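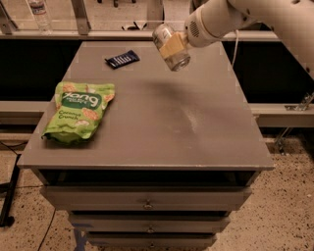 How to Turn a Small Drawer Cabinet Into a Snack Station

A low cabinet with a few drawers holds more than a shelf does, and it keeps crumbs in one place. I set mine up in August and have changed it only once.

What you need: a cabinet with a flat top, a damp cloth, dish soap, a jar and a marker.

1. Clear the top and wipe it down. Scuffs in gray paint usually stay, but smudges come off with a drop of soap.

2. Pull out every drawer and shake out the crumbs. Tighten any loose knobs while you are there.

3. Give each drawer one job. I use the top one for candy bars, the middle one for chips and crackers, and the bottom one for refills.

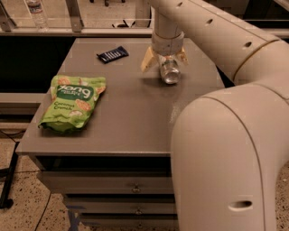 4. Leave only today's snacks on top. A bag of Coconut Crunch and one bar is plenty. Lay bags flat so they don't slide off the front.

5. Put loose items such as nuts in a glass jar. Wash it first, let it dry fully, and write the contents on the label.

6. Check the drawers every month. Move older packs to the front and throw out anything stale.

If ants are a problem, keep opened bags in a tin with a tight lid. A clothespin won't stop them.

Posted by Gun-woo Kong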